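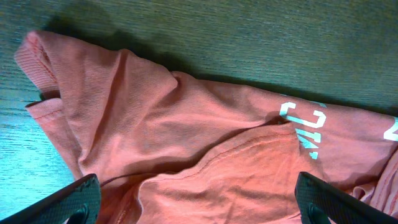 1/ The great T-shirt fold, part one

Right, it's July, it's too hot to do anything sensible, so I'm folding every T-shirt in the flat! First up is the salmon pink one, all in a heap on the table. I love this colour so much.

2/ How I do it: shake it hard, lay it face down, smooth from the collar outwards. Sleeves in, sides in, then up in thirds. I used to fold on the bed and it was hopeless. A table is SO much better, you can really press the creases out with your hands.

3/ Sleeves are the fiddly bit. If the ribbed hem has curled over, flatten that first (run your thumb along it) or you'll get a lump in the finished fold. Same with the stitched seams, a little tug each end and they behave.

4/ They're all going in the Skulis drawer, standing up like files. It's 40 cm wide and I'm getting two rows in. Two rows!! I can see every single shirt without digging.

5/ Someone asked about ironing. For T-shirts, never. Fold them soon after they come off the line and they're fine by me.

6/ Kettle on, then the long sleeves. If you've got a good way to fold a hoodie please send it over, mine always come out like a loaf of bread.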